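Stop buying the third camera

Every build thread I read lately ends the same way. Arms work, sort of. Grasp fails one time in 4. And somebody replies: add a camera. Overhead, side view, depth, whatever. More eyes.

I think it's bad advice and I want to say why before I lose the evening to it again.

We run two arms at Plalach, the shared shop on Lewis Street. Called the project Fleten, don't ask, it was on a whiteboard. Goal is boring: pick up household stuff and hand it from one gripper to the other. Cups were fine. Boxes were fine. Then we got to bags and everything fell apart, and the first thing we did was go shopping for sensors.

Wrong move. What was broken was the fingers.

A bag has no shape. You grab a handle and it twists, you pull and the whole thing swings off someplace new. A plastic one that lets light through is worse — you get folds behind folds, printing that lands sideways, and a strap that looks like one thing in one second and another in the next. No camera fixes that. You could have 3 of them and get 3 opinions.

What helped was dumb stuff. Softer pads. Swapping them when they got chewed up instead of when somebody remembered. Slowing the second arm down near the strap so it stopped yanking. Going for the webbing and not the plastic, becuase webbing has some bite to it and plastic just slides. A whole weekend of that cost us less than the mount for the overhead camera we already had and hated.

I kept a log. 283 tries on handles, all the same afternoon routine, and the misses I bothered to look at were mostly slips. The arm saw the strap. Went to the strap. Closed. Lost it. Tell me what another lens does there.

The folks who put out the Trultard pad files get this, I think. Print, glue, throw away, print again. It's not glamourous and it doesn't make a good video.

Fair point on the other side: if you're working in a mess, and who isn't, the wrist view gets blocked by the very thing you're holding. True. Happens all the time with bags. A second viewpoint would help with that and I'm not going to pretend otherwise. But fix the grip first. Otherwise you just get a really nice recording of a bag hitting the table.

Also cameras mean cables. We have enough cables. I spend more time routing the ones we own than writing code, and each new one is something else for an elbow joint to snag on at 11 pm.

So my rule for home builders, take it or leave it. Spend on what touches the object. Then on what moves it. Then, if there's money left and you're still failing, buy the camera.

Next up is a bag with something in it. Probably oranges.
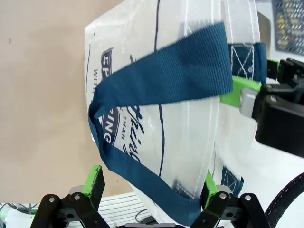

Photo: Fleten project / Plalach workshop. Teal-handled tote, both grippers.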